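Search this site
Enter keywords
Go

Lomance group meeting – minutes, Wed 20 March

I'm on notes again, so you get my version of things. Selamawit Moges had the agenda, and we started with the leftovers from last time, which took longer than they should have. The Farnholm reimbursement forms are still sitting in somebody's inbox. I said I'd chase them and I will.

Then on to what most of us came for, the wrist-camera policy. Quick recap for anyone who missed the last two: we trained the same policy twice on the toy food set, once with the overhead camera plus the wrist camera and once with the wrist camera alone. Both got 1100 demonstrations, same table, same operators. Selamawit expected the wrist-only version to fall apart as soon as the target wasn't already in view, and so did I, and we were both a bit wrong!

Out of 51 trials each, the two-camera policy finished 42 and the wrist-only policy finished 25. So yes, a big gap, but look at where the failures are (I went through every one of them on Sunday with a lot of coffee). Nearly all the wrist-only misses happen in the search phase, with the arm hovering over the wrong half of the table. Once it has the item close to the fingers, it's every bit as good at closing on it as the two-camera one, and on the soft toys I'd say a little better. It comes down straighter. The two-camera policy has this habit of drifting sideways in the last bit of the approach, and we still don't know why.

We spent a good while on the banana. It's the item everybody has opinions about, with the peel flaps going off in different directions and no obvious place to grab. The policy has to decide between the core and a flap, and a flap grasp usually slips during the lift. Selamawit wants flap grasps scored as their own category and I agree, so I'm changing the scoring sheet. 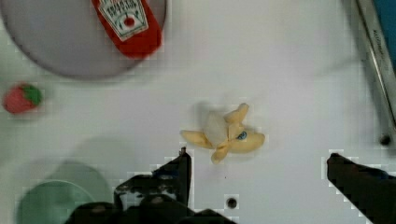

Zorica Ivanov asked whether we were giving the wrist camera credit for something the fingers do. If both fingertips are always in view, she said, the policy could be learning the distance between fingertip and object and ignoring nearly everything else, and then a new set of fingers would break it. Fair point, and one we can test. We have the longer Jomix fingers in the cabinet, so the plan is to swap them in, run the same trials with no retraining, and see how far it drops.

I asked if we should mask the fingers out of the input too. Selamawit thinks that's a separate paper. I think it's an afternoon – we left it there.

Some talk about clutter. The plates are fine, but the policy does get distracted by red things when the instruction names something else, and the ketchup bottle is the worst for it. Could be that red items are overrepresented in the demos. I'll check the item counts before we blame the model.

Next steps, so I don't forget:
– me: new scoring sheet with flap grasps split out, item counts by color
– Zorica: finger swap trials
– Selamawit: draft of the results section, going to Alemayehu for a first read in April

We ran over and the next group was already at the door, so the storage quota item moves to next time. Please delete your old checkpoints anyway.

Comments

Zorica Ivanov
Can we fix the starting arm pose for the finger trials? Last round it moved between sessions and I don't want to argue about it later.

Selamawit Moges
Yes, use the one from the two-camera runs. Also the masking thing is not an afternoon.

Guest
Was the object order shuffled for both policies or only the second one? I missed that part.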